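Temporary hospital at Wanyama: your questions answered
11 December 2019
By the Classide newsroom

The state government has approved a temporary hospital at the Wanyama showgrounds. Readers have sent us questions since the announcement.

How many beds will it have?
The plan is for 125 beds, with 7 set aside for isolation. A second stage would take the total to 198, but it has not been funded.

When does it open?
The health department says building will take three months once the contract is signed. It has not given a date for signing.

Who will staff it?
Nurses and doctors will be moved from Hirkico District Hospital at first. The opposition says this will leave Hirkico short. The department says agency staff will cover the gaps.

Families can use a shared kitchen and sitting room next to the wards. Meals for patients will come from the Hirkico kitchens.
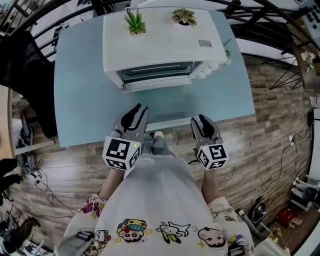

Will I need a referral?
Yes, except in an emergency. Ask your GP or the Hirkico outpatient desk.

Is this linked to the election?
The government says the site was chosen in September, before the campaign began. The opposition has asked for the planning papers to be released.

Related
Hirkico council votes on showgrounds lease
Lernodine bus route to change
Where the parties stand on rural health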